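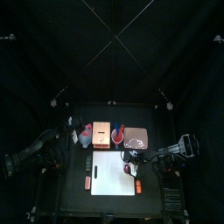

Page last changed: 2022-04-12

New table, new things to tidy at Distside

The tabletop at Distside has been set again, and it's a good one! After a long stretch of the same old crockery (we were all very tired of the brown mugs) the tidying table has a fresh lineup, and it looks like the kind of mess you'd find at home after somebody started lunch and got called to the phone.

The star for me is the pitcher. It's pale blue plastic with a pink handle and a pink lid, and it brightens up the whole back row against all that black drape. Next to it is a cardboard box with a slot in the top, a soft pinkish beige, and beside that a white cup with two utensils standing in it, one red and one blue. The pale square container at the end of the row has a crumpled clear plastic bag inside, a nice touch, as anyone who has ever opened a kitchen cupboard will know.

The big white cutting board has the middle of the table, with a small red ball sitting on it. The green block and the pink one that looks like an eraser are over to the side. Neither belongs in a kitchen, and that's part of the fun. Where do you put an eraser when the choices are a cup, a box and a tub? We had a long and pretty loud talk over coffee and didn't settle it. One camp says anything small goes in the box, always. The other camp says the box is for paper and the tub is for everything that rolls. I'm with the tub people, for what it's worth.

The new set is part of Tundik, our tidying project, now in its second year at Distside. The idea is still the same as when we began: take 40 everyday things, put a handful of them out at a time, and write down every sensible way to clear the table. Some layouts have one answer that everybody likes. Others keep a room full of adults arguing until the lights go off in the hallway. The arguing ones are the ones we keep, and they're a joy to work on.

Most of the things come from ordinary stores and kitchen drawers, and we like them a bit worn. A lid that fits too well or a cup with no scratches makes for a dull table. If a thing breaks we try to find another in a different color, so the set keeps changing as we go. Softer things are the big wish this year. Paper, cloth and thin plastic never lie the same way twice, and you can get a whole afternoon out of one wrinkled bag. The last set had hardly any of that and we missed it.

We also have news on the layouts. The goal for this round was 1,000, and the final notebook page says 1,001. The extra one came from a late idea about the cutting board that was too good to leave out: what if the board itself has to be put away, and everything on it has to find a new spot first? It sounds like nothing, but try it at your own counter. You'll be holding a ball in one hand and looking for a free corner before you know it.

Laaksonen, who make our printed layout cards, are putting the whole lot into a card deck. The first proofs are here and they look great. The type is big enough to read from the far side of the table, which was the one thing everybody asked for, and the corners are rounded so they don't snag in the storage trays. There will be 4 decks, sorted by how much room is left on the table once everything is out. The crowded deck is the hardest and (I think) by far the best.

Fladetine are lending us their front room in June so that people can come and try the decks for themselves. There will be tables, coffee, and a big crate of odds and ends to set out. Bring something from your own kitchen if you like! Small and sturdy is best, and please leave the good glasses at home. You don't need to sign up and there's no charge. Kids are welcome too, and going by the last open house they'll have firmer opinions on where things go than the rest of us.

The list of things for the next set is open until the decks are printed. So far we have a whisk, a soap dish, a roll of tape and a very floppy oven mitt. If you have a favorite object that never seems to have a proper place in your house, drop a note in the box by the Distside entrance and tell us where it ends up living.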